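Gripper build thread, part whatever. I've been at this since lunch on Sunday and I need to tell somebody, so you're all getting it.

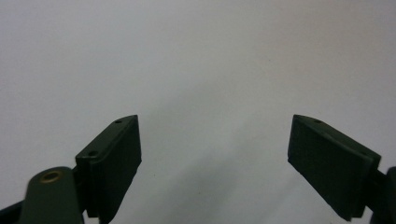
So, recap for the new people. I'm building a hand-held gripper at the shared workshop on Stundbridge. You hold it, you squeeze the trigger, two fingers close. A small camera rides on top and records what the fingers do. Later on, a robot arm gets to learn from my terrible sock folding. That's the plan anyway!

The project is called Pistach. Yes, because of the color. I bought one spool of olive green on clearance and everything I've made since then has been olive green, including a soap dish and most of a birdhouse.

Filament cost was basically nothing. Bearings, bushings and screws, not nothing. I keep a little notebook with receipts taped in it and I've stopped looking at the last page.

OK, fingers. This is the third set. The first set was skinny and bent like cooked noodles the second I picked up a mug. The second set was strong but I'd rounded the tips, so anything flat on a table was impossible. Coins, cards, a washer, forget it. I chased one washer across the bench for a solid minute.

Third set is chunky blocks with a wedge at the tip. I printed them lying on their sides so the layers run along the finger, and that fixed the bending. Should have done it that way from the start. Three people at the workshop told me to and I nodded at all of them and then didn't.

The holes along the top of the fingers are for pins, so I can swap tips later. Do I have other tips? I do not. I have a folder of sketches and a lot of confidence.

Pivots! My favorite part. I was running a bare screw through bare plastic and it got sloppy so fast. Now there's a little brass ring pressed into the end of the linkage arm and the screw turns in that. Night and day. If you take one thing from this thread, please buy the bushings.

Pressing them in, though. I tried a vise first and cracked an arm. Tried a hammer (don't). What worked was warming the ring with a soldering iron and easing it in slowly with the flat end of a drill bit. Go slow, check it's straight, then go slower. And open a window.

I did ruin one more because I got excited and pushed it in crooked. It lives on my key ring now.

The grip pads took longer than the fingers did. I went through bicycle tube (too slick), shelf liner (shed crumbs everywhere) and a sheet of soft stuff from Lellar that I cut with a craft knife. The Lellar sheet is the winner so far. It's grabby without being sticky and it doesn't leave marks on fruit. I tested it on a pear. The pear was fine and then it was lunch.

Glue for the pads: contact cement, thin coat on both sides, wait until it feels dry, then press. I didn't wait the first time and the pad skated right off onto my sleeve. That shirt is a workshop shirt now.

Someone asked about the recording side. It saves 20 frames a second, which is plenty for how slow I move. I tried going higher and the little computer got hot and started dropping frames, so back down it went. Everything lands on a card and I copy it over at night.

The first real session gave me 992 clips. I was so proud. Then I went through them with a big cup of tea and a lot of them were me reaching for something, missing, and muttering. I kept 800. The muttering isn't recorded, thank goodness, there's no mic.

Lighting is my current headache. The workshop has warm bulbs over one bench and a cold tube over the other, and my color settings drift depending on where I stand. I've locked the white balance and the exposure now. If yours has an auto mode, turn it off before you record anything you care about – I lost a whole evening to that.

Focus too. I set it for something right at the fingertips and left it alone, with a dab of hot glue on the ring so it can't creep. You can peel hot glue off with a fingernail if you change your mind, and I have changed my mind twice.

Next problem, and if you have ideas please shout. Both fingers should meet dead center and mine meet a hair to one side. You can't feel it with a mug but you sure can with a playing card. I think one linkage arm came out slightly long. I've reprinted it at 98 percent and now it's slightly short, so the answer lives somewhere in between and I'm going to find it by being stubborn.

(Yes, I know about calipers. Mine ran out of battery. The replacement is the one battery size the corner store doesn't carry.)

The motor version is a whole other thread. I've got a Bensaid servo in a drawer that I'd like to try once the hand-squeezed one behaves. For now I like having my own fingers on the trigger. I can feel when something starts to slip and I squeeze a bit more, and I want that in the clips.

A few of you wanted the files. They're coming, I promise, but the base still has a part I carved with a knife because I couldn't be bothered to fix the model, and I'm not ready to be seen like that. Give me until September.

Things I'd do differently if I started today: bushings from day one, fingers printed on their sides, one type of screw for the whole thing. I have four types of screw in this build and each one wants its own driver. I spend half my life looking for the small hex one. It's usually in my pocket.

Things I'd do the same: the color. I get comments. I don't care. It's a lovely green.

Alright, the workshop closes at nine and I still have to sweep up my bench. Tomorrow is playing cards again, then clothespins if the cards go well. If anybody has a spare caliper battery near Stundbridge, I will trade you a soap dish.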